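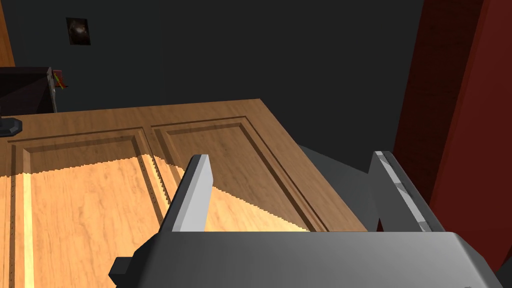
Ticket: Messages not delivered to part of the Lunder district alert list
Opened by: Ognjen Vasić, district information desk
Assigned to: Vilho Rautiainen, messaging support
Priority: High
Status: Closed
Date opened: January 16, 2018

Summary

The evening curfew notice for Lunder went out at 17:40. Residents in the Tokonthorpe wards started calling the desk before 18:15 to say they had received nothing, or had received it after the curfew was already in force. Social media has been restricted in the district since the night before, so the text alert is the main way people get these notices. Please treat as urgent.

17:40 – Curfew notice submitted through the alert console (list: LUNDER-ALL, 3,000 numbers). Console shows "Accepted".

18:15 – Vasić: Calls coming in from Tokonthorpe. Checked my own phone, which is on the list under the central ward. Message arrived at 17:43. A colleague whose number is under Tokonthorpe North has nothing.

18:22 – Rautiainen: Looking at it. Can you confirm whether the missing ones are all on the same mobile carrier?

18:31 – Vasić: No. I asked the last few callers and they are on both carriers. What they share is the area.

18:40 – Rautiainen: Delivery report pulled. Of the 3,000 numbers, 800 are marked "Queued" with no delivery time. The rest are marked "Delivered". The queued ones all go out through the Masanum gateway. The others use the Cárdenas gateway. Tokonthorpe was moved to Masanum in September and nothing has been changed on that route since.

18:46 – Rautiainen: Masanum gateway answers pings. Login works. Test message to a single number went through in under a minute. So the gateway is up but is not working through the batch.

18:58 – Vasić: Police liaison is asking whether to send the loudspeaker van. I told them yes for now, Tokonthorpe North first and then the market road. Please let me know if that changes.

19:05 – Rautiainen: Leave the van out. Found a rate limit on the Masanum side. Messages are being released in groups of 200, and after each group the gateway waits for a confirmation from our server before it sends the next. The confirmation is being sent from the old server address, which Masanum rejects. It retries, times out, and releases the next group only after the timeout.

19:07 – Rautiainen: That explains the people who got the notice late. They were in the first group.

19:12 – Vasić: Understood. Can we resend to the 800 now?

19:14 – Rautiainen: Not yet. If you resend, the new batch sits behind the old one and some people will get the notice twice. Please do not press Send again on the console.

19:26 – Rautiainen: Changed the confirmation address in the routing file and restarted the relay. Queue is moving. 185 left.

19:31 – Rautiainen: Queue empty. All 800 show a delivery time.

19:38 – Vasić: My colleague in Tokonthorpe North has the message. Two callers I rang back have it as well. One of them is upset that it says "from 18:00 this evening" and reached her at 19:28, and wants to know if she was breaking the curfew when she walked home from her sister's. I have passed that to the liaison. It is not something support can answer.

19:50 – Vasić: Corrected notice drafted with the end time (04:00) in the first line. Please confirm it is safe to send to the full list.

19:54 – Rautiainen: Safe to send.

19:56 – Vasić: Sent. Console shows "Accepted".

20:04 – Rautiainen: All 3,000 delivered across both gateways. Last one at 20:01.

Cause

The server address was changed during the move in September, but the confirmation setting for the Masanum route kept the old one. Ordinary notices to Tokonthorpe had been small enough to fit in a single group, and the fault did not show until a message went to the whole list.

Follow-up

1. The console says "Accepted" when the batch is handed over. The desk read this as "Delivered". Wording to be changed – Rautiainen.
2. Desk to open the delivery report ten minutes after any curfew or road closure notice – Vasić.
3. Full-list test on the Masanum route, to be done in the daytime and marked clearly as a test. Vasić asks that this wait until the curfew is lifted, as a test message now could cause alarm. Agreed.
4. Sinhala and Tamil versions of the notice go out as separate batches. Both were checked tonight and both were affected in the same way. No separate ticket needed.

Closed by Rautiainen, 20:20. Item 3 moved to the maintenance list.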